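Talks > Hardware and Safety > Speaker notes

The gripper that kept reporting success
Speaker notes, Carmela Zabala

14 shares | 3 comments

Opening. Don't thank everyone twice. Go straight to the number.

We ran 2,000 pick attempts on the Norero arm with toy food. The log said 8 failures. I didn't believe it then and I'd like you not to believe it now. Pause. Ask who in the room has ever seen a gripper that good on plastic vegetables. Wait for the laugh, if there is one.

What the log meant by "success" was this: fingers closed, motor current went up, arm reached the drop height. Three things the arm knows about itself. None of them is a toy in the gripper. If the fingers closed on their own tips, the current still went up. If they pinched the rim of a plate, same thing. The Clendport controller wrote down a good grasp either way and moved on.

Say that again slowly. People miss it.

How we found out. Somebody pulled 200 of the runs marked good and watched them from start to finish, which is dull work and should have been done in the first week. In a lot of them the arm went up with nothing in it, traveled over to the drop point, opened, and got its green check mark. In a few it went up with the plate. Those are the ones that bothered me, and I'll get to why.

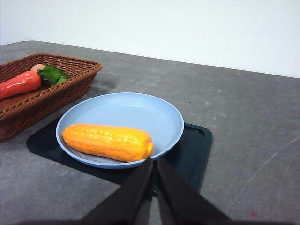

The corn was the worst item we had, and I have heard four explanations for that. Too bumpy. Too shiny. Too long for the approach angle. Bad lighting. Everyone had a favorite and almost none of them had a test behind it. When we tried them one at a time, lighting made no difference we could measure. Approach angle did. Coming in near an end of the cob, the fingers could close on a bit of it and let it roll out as the arm rose. The vendor's advice was to turn up the closing force. Be fair here, they did answer quickly. But more force gives you a harder pinch in the wrong spot, and it gives you more current, so the log looks even better.

Now the safety part. Slow down.

The slip alarm was fed by the same signal. So was the protective stop for "unexpected load." When the gripper hooked a plate, the system had already decided it was holding a toy, and it carried on at full travel speed. One plate came off over the edge of the table and hit the floor near a person's foot. Light plastic, no injury. I've been told that makes it a minor event. I'd ask what the same software does when the plate is a steel pan, and so far the reply has been that nobody would use it that way. Look at the audience for this one. Some of them sell it that way.

What we changed. We added a width check after closing - if the fingers are fully shut, that's a miss, whatever the current says. We added a camera check at lift height. The stop now has its own sensor and doesn't ask the grasp code for an opinion. We ran another 1,000 attempts with all of that on. The failure count went way up, and I had to explain to two managers that this was the good result.

What I still don't trust. The camera check was trained by Kelmendi on their own objects, and I haven't seen how it does on anything dark. The Tistitz benchmark still accepts self-reported success, so the old numbers are up there next to everyone else's. Ours have a note on them now. I'd like to see whether other teams can say how theirs were counted.

If short on time, skip the benchmark and keep the plate story.

Questions. Someone will ask for the fixed success rate. Give it per object and refuse to average it.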